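4. The Wanon Kit in Everyday Use

4.1 What comes in the box, and how we worked with it
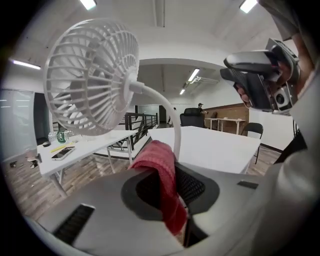 Figure 3. Hand-held gripper of the Wanon kit during a session in the upstairs room. The operator holds the tool by its black textured handle; a small gray module with a round black lens sits beneath the jaws. A desk fan and a knitted cloth are in the foreground, with worktables beyond.

4.2 Setting and tasks

We had the kit on loan from its maker, Turcotte, for the whole of May, and we tried to use it the way a small group with modest means would use it. That meant no special lighting, no cleared-out laboratory, and no staff from the company standing by. Our sessions took place in the upstairs room at Plotitz, a long, pleasant space with a wooden floor and a stairwell railing that everyone learned to walk around with a tool in hand. The white tables were already there, and so were most of the things on them, and we asked our operators to leave the room more or less as they found it each morning.

The tasks were chosen with the same thought in mind. We wanted things that people really do with their hands at home or in an office, so the list included moving a pencil from one table to another, setting glass bottles in a row, folding a cloth over the back of a chair, and picking up a phone that lies flat on its face or its back. This last one gave us more trouble than all the others put together. A phone offers the jaws very little to hold on to, and most operators ended up sliding it to the table edge first and pinching it from there. We were rather fond of this trick by the end – it came up without any coaching from us, and it shows up again and again in the recordings.

Five operators took part, and between them they completed 148 recorded sessions. None had used a tool of this kind before. Each received the printed guide that ships with the kit and a short practice period with the bottles, and after that we let them get on with it.

4.3 Comfort and handling

On the whole our operators liked the tool, and so did we. The handle has a good rough surface that stays put in the hand, and the jaws close with a light and even pull that people got used to within the first morning. Several told us that they stopped thinking about the gripper and started thinking about the task, and we can't imagine a nicer thing for a maker to hear.

Fatigue was the main complaint. Sessions lasted eight minutes each, and three in a row was the most that anyone did with pleasure. Past that point the forearm begins to tire, the wrist drops, and the jaws start to arrive at the object from a lower angle than they should. Operators who kept an elbow close to the body lasted longer than those who worked at arm's length, and we would be glad to see a line about this in the next version of the guide. Sleeves matter a little as well. Loose cuffs can slide down toward the handle, and two of our operators took to rolling theirs up before they began.

Soft things were harder than hard things, as one might expect. With a knitted cloth the jaws tended to take either a single loop of yarn or a thick double fold, and it took patience to land in between. The older Ivance tool, which we had used in our earlier study, has wider tips and did somewhat better here, though it was clumsier with the pencil and heavier to hold.

4.4 Setup and support

Setting up took us roughly half an hour on the first day and much less after that. The guide is clear on charging and pairing and a bit thin on storage, so we wrote a page of our own and taped it inside the lid of the case. We contacted the support desk twice, once about a jaw that had begun to stick and once about a missing file, and both times we had a friendly and useful answer by the following afternoon. The sticking jaw was cured with a dry brush.

The price quoted to us covers one gripper, the charger, the case, and a year of software updates. A spare set of tips is sold separately, and groups that plan to work with cloth or with anything gritty should order one along with the kit. The next section turns to the recordings themselves and to how many of them we were able to keep.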